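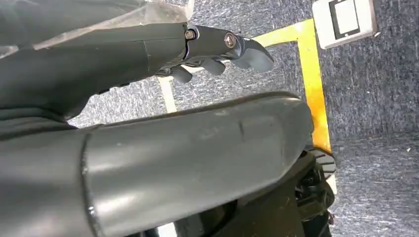 Rochelle Ostrowski
Facilities Purchasing Officer, Kirkasham Institute

Equipment Review: Harries 471 Upright Carpet Cleaner
Wednesday, December 18, 2019

The Institute tested the Harries 471 over one term in the east wing, where low-pile carpet is laid in all offices and corridors. Two units were supplied by Skostmont under the standard trial agreement.

The cleaner is easy to start and steer. Staff on the evening shift were able to use it after a short demonstration, and the printed guide is clear. The brush height adjusts with a foot pedal, which worked well on flat carpet but tended to stick at door strips. Coffee stains in the reading room were removed in a single pass. Older marks near the elevators needed a second treatment and remain faintly visible.

Noise is the main complaint. Uthai Ratanaporn of the evening team asked that the machine not be used near occupied offices, and we support that request. The waste tank is also small for long corridors. It must be carried upright to the sink, and its lid does not lock.

The purchase price is $700 per unit, with filters sold separately. Replacement brushes arrived from Skostmont within the week they were ordered.

The review group recommends the Harries 471 for offices and meeting rooms. For the main corridors, the present machines should be kept in service until a model with a larger tank has been tested. Trials of that model will begin in January.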